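The Laundry Count

I was hired in June to teach a machine to take down the wash, and by the second morning I suspected the arrangement ran the other way.
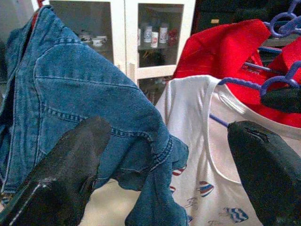 Birnar wanted to know why I had thrown out the last one. The jeans came down, he said, so what was wrong with it? Birnar never came into the room. He spoke through a small gray speaker on the wall, from an office at Justholm that I had never seen, and he always sounded as if he were eating soup.

I told him I had hesitated. I'd gone for the jeans, changed my mind, looked at the white top for a while, and gone back to the jeans.

"Hesitating is fine," he said. "People hesitate."

"Do you want it to hesitate?"

He thought about this, or swallowed.

"Keep it," he said. "Mark it as natural."

The job was simple. I held a pair of handles, the arm did what my hands did, and everything it saw and felt went off to Cerex, where a model studied it and tried to become me. One piece of clothing taken off the rack was one example. They wanted 247 good ones from me by the end of the month. A good one was smooth, finished, and under 60 seconds. A bad one was anything else, though bad ones also went somewhere. I asked where once and was told they were "held," like luggage.

I should say that I had never been any good at laundry. At home I dried my shirts on the backs of chairs and took them off when I needed to sit down. None of this came up in the interview. They asked if I had steady hands and whether I got motion sick.

Denim was the worst. It has opinions. A pair of jeans will let you take hold of it anywhere at all and then fall in whatever direction it was already planning to. I learned to pinch up near the back pocket, where the seams gave the fingers something to argue with, and to pull before the rest of the leg had noticed. I was proud of that. It was the first thing I had ever discovered about pants.

By the time I reached 207 I had habits. I took a little pause before each grab. I gave a tug, then a second tug that did no work whatsoever. When something came free I lifted it slightly too high, like a man showing off a fish. I didn't know I did any of this until they sent the first trained version back to my rack for a trial and told me to let go of the handles.

It paused. It tugged, and it tugged again. It came away with a red shirt and held it up much too high, and there was something so pleased with itself in the angle of the wrist that I had to look at the floor.

"That's very good," said Birnar from the wall.

"It's doing the second tug."

"What second tug?"

"There's no reason for the second tug. That's just me."

"It did 7 in a row without a drop," he said. "Cerex is going to like the second tug."

They did like it. Some weeks later a note came down saying the motion had tested well and other operators should be encouraged to use it. There was a diagram, with arrows. Nearly everyone in the building was sent a copy, including me, and I was asked to initial it to show I understood the technique.

I initialed it. Then I put my hands back on the handles, since I still had 40 to go, and went for the jeans. I tried to do it plainly, one pull, the way a sensible person would.

The speaker clicked.

"You missed the tug," Birnar said. "Do you want to go again?"

I hung the jeans back up and went again.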